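Vuvex Folding Cell: The Stuck Gripper Fault, Your Questions Answered

Last updated in March by Oľga Halás

Since we posted the fault notice for the two-arm laundry folding cell, our inbox has been wonderfully full. Thank you! We love that so many of you run these cells at home, in school labs and in the back of real laundries, and that you write in with logs attached. I've pulled the most common questions together on one page. If yours isn't answered, the address at the bottom still works.

What went wrong, in short?

On a cell at our Collon workshop, the left gripper stopped opening during a fold. The arm carried on with its planned path while still holding the cloth, the right arm pulled the other way, and a T-shirt was stretched tight between them until the right arm tripped its force limit and the whole cell stopped. The shirt was ruined. Both arms were fine, and so was Maximiliano Cifuentes, who was standing a good arm's length outside the enclosure with a coffee.

Why didn't the gripper open?

A wire in the gripper cable had broken inside its jacket, at the spot where the cable bends around the elbow. With the arm tucked in, the broken ends touched and everything looked healthy. When the elbow stretched out, they parted, and the open command never arrived. It took us nine days to find, mostly because every bench test was done with the arm tucked in. (Yes, we feel silly. Begoña Marín finally caught it by holding a meter on the connector while Maximiliano moved the elbow very slowly by hand, power off, and there was quite a cheer.)

Isn't the software supposed to catch this?

It caught half of it. The controller sent "open" and then waited for the finger position to change. When no new position came in, the old firmware reused the last good reading for up to 600 milliseconds, which was meant to smooth over small dropouts. That was long enough for the next move to begin. The new firmware treats a missing reading as a fault right away and holds both arms where they are. Dexter Whitfield wrote the fix and I think it's a lovely piece of work, because it also tells you which joint was moving when the signal dropped. That one line in the log would have saved us a week.

Which cells are affected?

Any two-arm cell on firmware older than 5.3 has the slow fault check. The cable problem is separate. It can happen on any cell where the cable is tied down too close to the elbow, whatever firmware you run.

How do I check my cables?

Switch off at the wall first and let the arms settle. Then follow each gripper cable with your fingers from the gripper back to the base. You're feeling for a flat spot, a kink, or a place where the jacket feels softer than the rest. Spend the most time on the outside of the elbow. Next, bend and straighten the elbow by hand through its full travel and watch the loop. It should open and close smoothly, and it should never pull tight or rub on the wall.

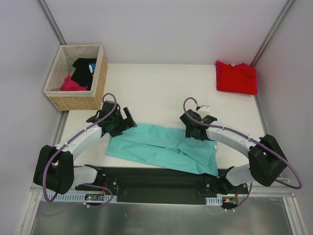
If the loop goes tight at full stretch, snip the tie nearest the elbow, feed a little more cable through, and put a new tie on. Leave it just loose enough that you can turn it with two fingers. We had been pulling ours down hard with pliers, and the broken wire was right under the edge of one.

Can I repair a damaged cable myself?

Please don't splice it. A solder joint makes a stiff point, and the wire tends to break again right beside it. Swap the whole cable. It's a pleasant twenty-minute job with a small hex key, and the connectors are keyed so they only go in one way.

The cell stopped with a garment held between both arms. What should I do?

1. Press the stop button, even if nothing is moving.
2. Wait for the arms to go limp. Support the forearm if it starts to sag.
3. Open the fingers with the manual release on the gripper body.
4. Take the cloth out last.

Don't tug the garment free. Stretched fabric stores more pull than you'd expect, and an arm can swing when it lets go.

Can I keep folding while I wait for a new cable?

If the cable passes the finger check and you've updated the firmware, go ahead. If you felt a kink, or the log shows even one dropped signal, leave the cell off.

Does the type of clothing matter?

A bit! Stretchy knits hide the problem, as they give a long way before the force limit trips. A stiff towel trips it almost at once. We now run our test folds with both, and Marcelino Ibarra has donated an alarming number of old gym shirts to the cause.

How did you test the fix?

We built a cable with a switch in it, so we could cut the signal whenever we liked, and then cut it during 53 folds. The cell stopped and held every time. Before the update, the same trick gave us some very long sleeves.

Where do I send my logs?

To Oľga at the Vuvex support desk, with "elbow" in the subject line. Include your firmware number and say which arm stopped first. Photos of your cable routing are very welcome, tidy or not.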